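Ticket 107 – Facilities Support, Olari office
Subject: Marks on tabletop, packing room
Opened by: Orvokki Jääskeläinen
Assigned to: Yevhen Melnychuk
Priority: Normal
Status: Awaiting parts

Issue reported
The cream table against the white wall has small dark marks on its surface. The standard weekly wipe with a damp cloth did not remove them. The requester asks whether the top can be cleaned in place or must be replaced under the Ullska furniture agreement.

Update, Thursday, April 17, 2025
The table was inspected on site. The specks are small and the rest of the surface is mostly clean. Cardboard cartons are kept at the right side of the table, and staff confirmed that they are often slid across the top during packing. 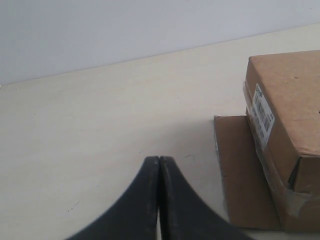

Attachment 1 – Tabletop and wall, with two cartons at right.

Action taken
Neutral cleaner was applied to one test spot and left for 5 minutes. The mark became lighter but did not come off. No abrasive pad was used, as the agreement excludes damage caused by scouring. The supplier was asked to confirm a suitable product.

Next steps
1. Requester to have cartons lifted, not slid, until further notice.
2. Facilities to order 2 protective mats, 50 inches wide, for the packing side.
3. Assignee to repeat the test when the supplier replies – the February delivery notes list the finish and have been forwarded.

This ticket remains open pending the supplier's reply.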